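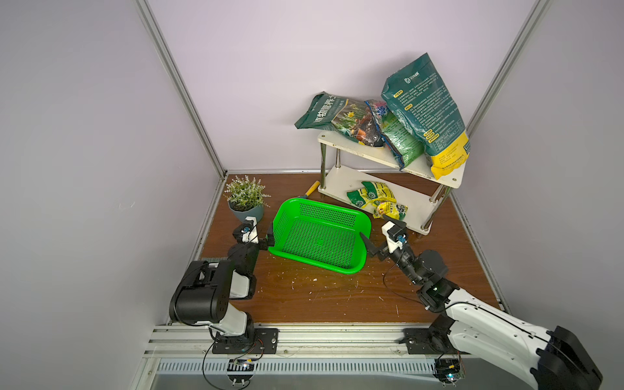 Interim Progress Report to the Nolte Fund
Senior Transition Program, Pundley Campus Fellowship
Report submitted May 31, 2018

Purpose of the Report

Pundley Campus Fellowship is pleased to submit this interim report on the Senior Transition Program. The Nolte Fund awarded support for the program so that graduating students who have been active in a campus fellowship might be connected with a local congregation in the place where they will live and work after commencement. The report covers the first academic year of the grant. It describes the work completed, the difficulties met, the use of funds to date, and the plan for the second year.

Background

Students often find Christian community easily while they are enrolled. Meetings take place within walking distance of their housing, the schedule follows the academic calendar, and the other participants are close to them in age. After graduation those conditions end at once. In our application we stated that many of our former members went a year or more without joining a church, and that several told us they had not known how to begin looking. The program was designed to start that search while students were still on campus and had the support of friends and staff.

Participation

A total of 154 seniors enrolled in the program during the year, drawn from 16 campus fellowships. Enrollment was open to any senior who had attended a fellowship meeting, and students were not required to hold a leadership role. Most enrolled in the fall. A smaller group joined after the winter break, when job offers and graduate school decisions had begun to arrive.

The largest single group came from Jerkus College, where the fellowship has been in place longer than at any of our other campuses. The Jerkus staff served as our test site for the first set of materials, and their comments led to a shorter and plainer student workbook. The original version asked students to complete a long reflection before meeting with a mentor. Many did not finish it and then delayed the meeting. The revised version asks for a single page, and the longer questions are now used in conversation.

Program Activities

1. Mentor meetings. Each enrolled senior was matched with an adult mentor from a nearby congregation. Mentors were asked to meet with the student once a month and to discuss prayer, work, money, friendship, and worship in a new place. Mentors completed a training session and a background check before being introduced to a student. Matching took longer than planned on the rural campuses, where there are fewer congregations close by, and several students there met with their mentors by telephone.

2. Senior dinners. Four dinners were held over the course of the year, each at a different host church. Recent graduates spoke at these events about their first months away from campus. Students rated these talks highly in their written comments and asked that more time be left for questions. Two comments noted that the speakers had all moved to large cities, and the staff will seek a wider range of speakers next year.

3. The Piron retreat. The spring retreat took place at Piron, the lakeside house used by the Fellowship for staff gatherings. The program included morning worship, small group study in the Book of Ruth, and an afternoon set aside for silence. Attendance was lower than forecast because the date fell close to final examinations on several campuses. The study materials were well received, and a number of fellowships have asked for copies to use in their regular weekly meetings. We have granted these requests at no charge.

4. Church introductions. For each student who knew where he or she would be living, staff prepared a short list of congregations in that area and, with the student's permission, wrote to the pastor of each. Students were encouraged to visit more than one church and to make their own choice. The Fellowship does not direct students to a particular denomination.
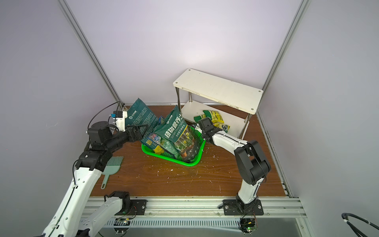

Two robot arms at work over a brown wood-grain board.

Results to Date

It is too early to report on the main outcome of the grant, as most enrolled seniors graduated within the past few weeks. The first follow-up survey will be sent in August and will ask whether the graduate has visited a congregation, whether he or she has returned to it, and whether anyone there has made contact outside of Sunday services. The same questions will be asked again six months later.

Several early findings can be shared. Staff on 11 campuses reported that seniors in the program remained active in their fellowships through the spring term, a period when senior attendance has usually dropped. Staff believe that the monthly mentor meetings helped, though we recognize that other causes are possible and that no comparison group was used. Younger students also began to ask about the program, and a few fellowships opened the senior dinners to juniors with good results.

Written comments from students were collected at the close of the year. The following are given with permission and without names.

"I was putting off thinking about church until I had an apartment. My mentor asked me what I would do on the first Sunday, and I did not have an answer. Now I do."

"The dinners were the most useful part for me. I would have liked to meet my mentor earlier in the year."

"I am moving back home, so a lot of the workbook did not fit my situation. It would help to have a section on going back to the church you grew up in as an adult."

The last comment was echoed by other students. A new section on returning home is being written and will be included in the next edition of the workbook.

Difficulties and Changes

The grant application called for mentor matching to be complete before the Thanksgiving break. This goal was not met. Background checks took longer than expected, and the Fellowship office did not have enough staff time in the early fall to follow up with every congregation. In the coming year, mentors will be recruited over the summer so that checks can be finished before students return to campus. Mentors who served this year and wish to continue will not need to repeat the full training, but they will be asked to attend a short review session.

The second difficulty concerned records. Each campus kept its own list of enrolled students, and the lists did not follow a common form. Central staff spent a large part of the winter correcting them. A single enrollment form has now been adopted, and campus staff were shown how to use it at the spring staff meeting. Student information is kept in a password-protected file and is available only to staff who work directly with the program.

Finally, a small number of students withdrew after accepting positions overseas or with the military. The program has little to offer them at present beyond the mentor meetings. We have begun conversations with chaplains who have experience in those settings and will include a recommendation in the final report.
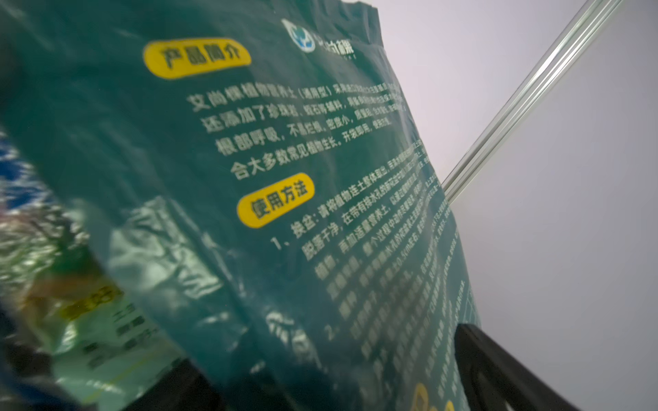 Pundley Campus Fellowship | Office of Senior and Alumni Ministry

Use of Funds

Spending in the first year was below budget. The difference is explained mainly by the lower attendance at the Piron retreat and by a vacancy in the part-time program assistant position, which was filled at midyear. Spending on printing was higher than planned as a result of the revised workbook. Dinner costs were close to the budgeted amount, and three of the host churches declined reimbursement for the use of their kitchens.

We request permission to carry the unspent balance into the second year. If approved, it would be applied to travel costs for mentors on rural campuses and to scholarships for the retreat, so that cost does not prevent any senior from attending. A detailed financial statement has been sent under separate cover in the form required by the Fund.

Plan for the Second Year

The Fellowship will offer the program again on all participating campuses. The retreat will be moved to an earlier point in the spring term. The dinner schedule will stay the same, with a longer period for questions and a speaker at each dinner who has settled in a small town or returned home. Campus staff will introduce the program at the first fellowship meeting of the fall, and mentors will be invited to attend that meeting where possible.

Alumni of this year's group will be asked whether they are willing to be contacted by younger graduates moving to the same area. Several have already agreed. This work was not part of the original proposal and can be carried out within the existing budget.

The Fellowship thanks the Nolte Fund for its support and for the patience shown while the matching process was delayed. Results of the first follow-up survey will be forwarded as soon as the responses have been reviewed.

Contact the Office | Copyright Pundley Campus Fellowship. All rights reserved. | Back to top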